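Re: [shopfloor-automation] Budgeting for a first pick cell

Date: 31 Jan 2018

On 31 Jan, a list member wrote:

> We're a small shop and I've been told to put a number on "a robot that
> picks little parts" before the next fiscal year starts in October. Nutlow
> quoted us an arm and a gripper and that's all. Is that really the whole
> bill? What did the rest of you forget to put in? Also, do I need a
> feeder or can I get by with a tray?

Hi, and welcome to the list!

No, the arm is not the whole bill, sorry. We went through this last year at Plodano (we do kitting, lots of small rubber and plastic bits in bags) and I still have the spreadsheet open most mornings, so you get the long version.

Our arm was the easy line. One quote, one signature, done. Then came everything that bolts to it or sits under it. The wrist camera and its bracket were 775, and I'd only budgeted for the camera. Spare fingertips, another line. A decent table that doesn't wobble when somebody leans on it, another line. And then training time, which my boss thought was free and which ate most of a month (I'm still hearing about that one).
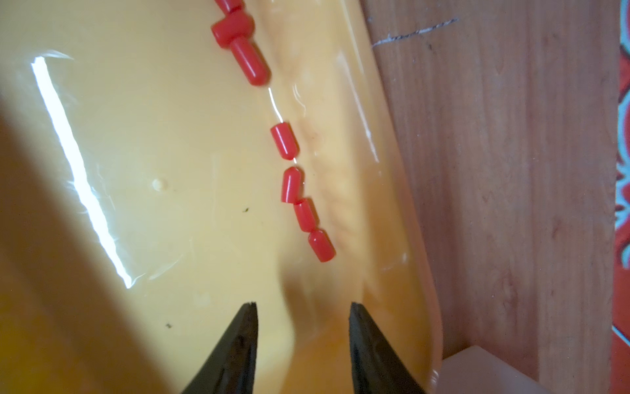 On the feeder question, my vote is to start with a tray and hold off on the feeder money. Kadden wanted 3081 for a small vibratory feeder, and that was before they'd seen one of our parts! We went with plain plastic trays and let the camera do the looking. The one thing I'd do differently is buy them in a dull finish. Ours is a shiny yellow and you can see what the light does on it, a long white streak right down the plastic. Red caps on yellow is a nice easy contrast, so we get away with it, but put a pale part under that glare and I wouldn't bet on it. Budget for a diffuse light too, or at least leave a blank row for one so you can fill it in without going back to ask.

The other thing about caps like ours, with one end round and one end open or flat, is that they lie whichever way they please. Sometimes they're up against each other as well. If your next step cares which end goes first, ask your vendor about that before you sign. Babaei told us it was a software option, which was true, and it was a yearly one, which they mentioned later. Put it under running costs or it'll bite you in year two.

I'd also keep 1000 back and not assign it to anything. Ours went on cable, a second tray and a replacement finger.

What size are your parts, and how many kinds? If it's 12 or fewer I'd happily send you my sheet with the prices blanked out. And get Nutlow to say in writing whether the gripper comes with its mounting plate. Ours didn't.

Cheers from Plodano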